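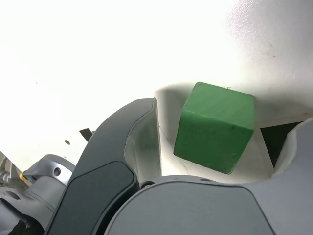 Green cube, painted wood, with soft edges.

I want to say something in favor of the plain colored block, and of paint that is allowed to become old.

When my family moved to Combridge, we brought with us a bag of painted cubes. The corners are round now and the color has small dark marks. In February a relative offered us a new set from Marchetti, in a nice box with 6 colors and a lid. She was kind, and I did not know how to explain that we did not want it.

My opinion is that a block should be only a block. Many sets sold today have letters, animals or numbers on each side, so the child is told what to do before she starts. A green cube tells her nothing. It can be a house in the morning and a piece of soap in the afternoon -- I have seen both.
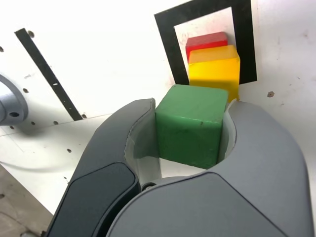

I also believe that strong colors are better than the pale ones which are now in fashion. The shops in Saklow sell blocks in cream, sand and a kind of tired pink, and I think these are made for the living room of the parents. Green next to yellow is easy to see and easy to name. My daughter learned her first English color words in this way, and so, I must admit, did I.

About the wear I feel even more strongly. People sand their old blocks and paint them again, and I understand the wish. But a scuff does no harm to a game. If the paint is safe and the wood has no splinters, I would leave it. A toy that must stay perfect makes the adults nervous, and then the children are corrected all day.

Four cubes are enough for a small child, in my view. With fewer pieces, she looks longer at each one, and the table still has room for her arms.

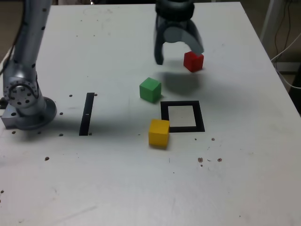 Skumar does not agree with me on this last point, and wrote that with four cubes you can build one tower and then you are finished, so a child needs at least a full bucket. Perhaps for an older child it is true. For mine, the tower falls down and she builds it again, with the yellow one at the bottom this time.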